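Products > End-of-Arm Tools > Finger Pads > Plorstead Rim Pad

Home Products Compare Downloads Support Contact

Plorstead Rim Pad for two-finger grippers

Rounded dark pad for picking plates, lids and trays by the edge. Sold in pairs by Bendar. 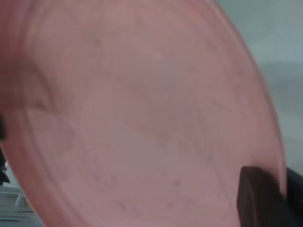 Fit and mounting

The pad fits the Bendar two-finger gripper and the older Drindport gripper with the adapter plate. Each pad is held by two screws from the back. Remove the stock fingertips first and keep the screws, which are the same size. After mounting, run the open and close calibration again. A wrist camera can stay in its normal position, but at close range a dinner plate will fill most of the view, so set the approach from a picture taken farther back.

How it compares

We ran the Rim Pad against our standard flat fingertip at the Cabanatuan test bench in February. Both used the same arm, the same controller and the same set of plastic plates, picked from a rack and tilted before placing.

Rim Pad: 2,743 picks, 37 drops
Flat fingertip: 1,227 picks, 112 drops

The flat fingertip run was stopped early when the tips began to slip on plates with a raised ring inside the lip. Most Rim Pad drops came from grips started too close to the rack. Heavy stoneware was not tested.

Choosing a pad

Use the Rim Pad for thin, round items held at one edge. For boxes and blocks the flat fingertip gives a larger contact area and costs less. For cups, see the Plorstead Curved Pad.

In the box

Two pads, four spare screws, one hex key. The Drindport adapter plate is ordered separately.

Last updated: February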